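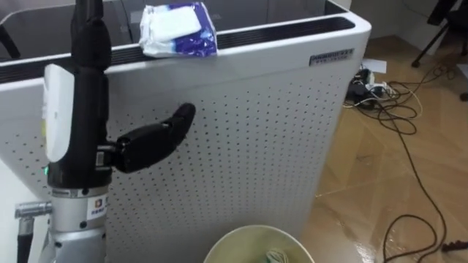
Robot hand in front of an air purifier, with a packet of wipes on the vent grille and a waste bin below.

Working Rules for Robot Arms in Furnished Rooms: Frequently Asked Questions

These answers accompany the Rustside Working Rules and apply to all staff, students and visiting teams who operate a robot arm in a room furnished as a home or office. Where an answer and the Rules differ, the Rules apply. Words printed in the Rules with a capital letter have the same meaning on this page.

Scope

Which machines do the Rules cover?

Any powered arm fitted with a hand or gripper, whether it stands on a fixed base, a trolley or a body that moves. Arms operated inside a fenced cell are covered by the separate Cell Rules.

Do the Rules replace national law or published safety standards?

No. They are house rules. Operators remain bound by the law on machinery and on safety at work, and by the manual supplied with the arm. If a manual sets a stricter limit than the Rules, the manual is to be followed.

Are short tests exempt?

No. A test in which the arm makes a single movement is treated in the same way as a full session. The only relief is for arms with the power disconnected, which may be moved, cleaned or measured by any trained member of staff.

People

Who may operate an arm?

A person who has passed the operator check and whose name appears on the current list at the Plarkik desk. The list is renewed each December. Names are not carried over automatically, and operators should apply in good time.

How many people must be present?

Two: an Operator and a Second Person. The Second Person holds the stop button and has no other duty while the arm is live. The two may change places between runs but not during one.

May visitors watch?

Yes, from behind the floor line. Visitors must be told where the stop button is and must not hand objects to the arm. Visits by school groups need the written agreement of the Safety Office.

Preparing the room

What has to be done about cables on the floor?

Many furnished rooms have a power strip on the floor with a good number of leads gathered at it, and long loops that spread into the walking area. The Rules ask for three things. Leads that are not needed for the session are to be unplugged and removed. Leads that are needed are to be run along the wall or under a cover. The power strip itself is to be placed where neither the Operator nor the base of the arm will cross it. Loose paper should be picked up at the same time, particularly on polished wooden floors.

Does the arm's own cable count?

Yes. A cable leaving the arm at the wrist needs enough slack for the full reach of the task and must not be able to catch on furniture, a bin or the arm's own joints. The Operator should move the arm slowly through the whole path once before the first run and watch the cable throughout.

May household appliances stay in the room?

They may, and for many tasks they are part of the work. An appliance within reach of the arm must be entered on the room sheet with a note of whether it is switched on. Heaters, kettles and irons must be unplugged unless the task has been approved with them in use.

May objects be placed on top of an appliance?

Only where the maker's instructions allow it. In particular, the air outlet of a purifier, fan heater or similar unit should be kept clear while the unit is running. If the task calls for an item such as a packet of wipes to stand on a vent grille, the appliance is to be switched off at the wall for the length of the session and this is to be written on the room sheet. A soft packet also gives way when gripped and may slide, so the first attempts should be made at reduced speed.

During the session

What is the speed limit?

In a furnished room the hand may travel at no more than 445 millimetres per second. When a person is inside the floor line, the limit falls to 80 millimetres per second. These limits are set in the controller before the session and may not be changed by the Operator.

May the hand touch furniture or appliances?

Light contact is permitted when the task requires it, for example when a finger presses a switch. Contact that was not planned must be recorded, even if no mark is left. Panels with small holes or slots deserve care, as a thumb or fingertip may lodge in an opening or bend a slat.

How should waste be handled?

Used wipes and tissues go into an open bin kept within the work area. Nobody may reach into the bin while the arm is live. At the end of the session the Operator empties it by hand, wearing gloves, and checks that no part of the hand or cable has been left resting inside the rim.

What does a lit indicator on the arm mean?

Its meaning depends on the maker and the model. A green light must never be taken as proof that it is safe to approach. Before anyone steps inside the floor line for work on the arm, the Second Person presses the stop button and says aloud that the arm is stopped.

Records and labels

May labels and stickers be removed from the arm?

No. Barcode labels and maker's stickers on the hand and wrist are used to trace parts when a fault is reported. A label that has worn or come loose should be reported to the Plarkik desk, which will arrange a replacement.

Which records must be kept?

The room sheet, the session log and any contact reports. All three are filed in Bivard on the day of the session. Paper copies are not required.

What if something goes wrong?

Press stop, leave the objects where they are, and call extension 782. If a person has been touched by the arm, call even where there is no injury. The arm stays out of use until the Safety Office has released it in writing.

Further questions

Who interprets the Rules?

Ans Van der Linden, Safety Office. Questions may be sent through the Bivard help form or raised at the open hour, held every Thursday in the Ait Ali room. Requests for an exception must be made on the form – a spoken agreement is not valid – and should name the room, the arm and the task.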